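Accueil | Notices | Pièces | Contact

Cedetti Clandwood – Mise en service du coffret à monnaie

4. Fixation et premier code

1. Percer deux trous à 60 mm du bord.
2. Visser le socle sans bloquer.
3. Insérer les piles, puis saisir le code d'usine 400.
4. Choisir un nouveau code et valider.

Note : capacité maximale, 600 pièces.

ATTENTION : ne pas refermer le couvercle avant l'étape 4.

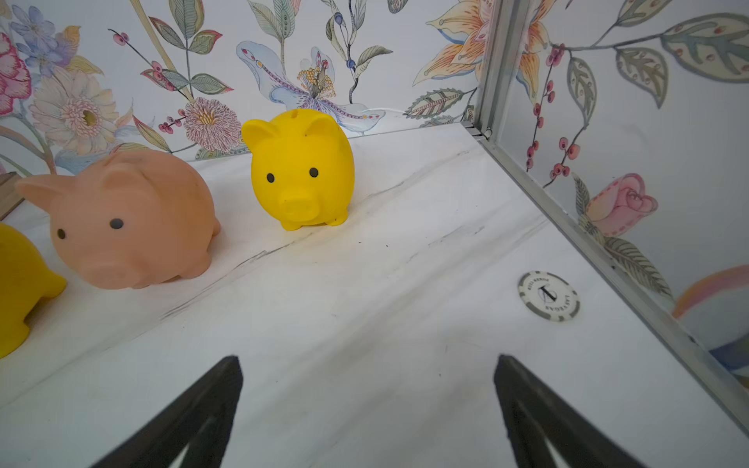
Que faire si le nouveau code est refusé ?

Retirer les piles, attendre 60 secondes et reprendre à l'étape 3.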